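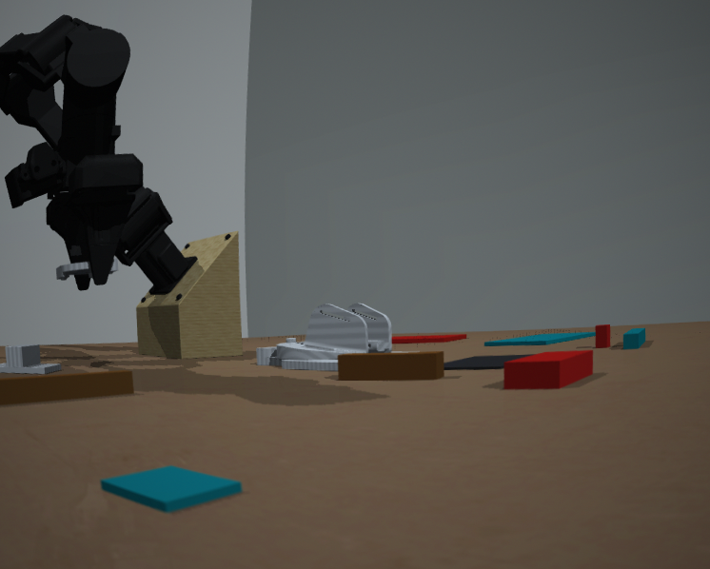 Karla Valdovinos would rather the town kept its bakery than its bank, and she told the public meeting in August as much. You can drive to a bank once a month, she said. Bread is every second day.

Home News Features Food Travel Subscribe

The meeting had been called over the lease on the Stosier bakery, which has traded from the same corner of the main street for 124 years. The family who ran it for the last nine of those want to retire. They have had it on the market since last winter and have shown two buyers through. Both wanted the building and neither wanted the oven.

The oven is the trouble. It is a brick-floored scotch oven, wood-fired, built into the back wall and far too big to shift. It needs lighting well before midnight and holds its heat through to the following afternoon. A baker has to be there for most of that time, and bakers who will do those hours in a small town are hard to find. The last apprentice finished her time and took a job in the city, on day shift.

Most of the bread sold in the district now comes by truck. Sendach, the regional wholesaler, drops sliced loaves at the supermarket before opening and picks up the unsold ones the next morning. They are cheaper by almost half. Plenty of families buy them for school lunches and get a Stosier loaf for the weekend, and a bakery can't pay two wages on Saturday trade.

Other towns have tried different ways around it. At Xolalpa, a small bakery on the coast, customers pay for a season's bread up front and collect it from the side door on baking days. There is no shop to staff. The owners bake three nights a week and sleep the other four. In Fistau Lane, a former dairy was fitted out with a second-hand deck oven and is shared by two bakers, one on bread and one on pastry, who split the rent and the flour order.

Whether either would work on the main street is an open question. The landlord has extended the lease to the end of summer. The shop still opens at seven, and the rye is usually gone by 9 – ring the day before if you want one kept.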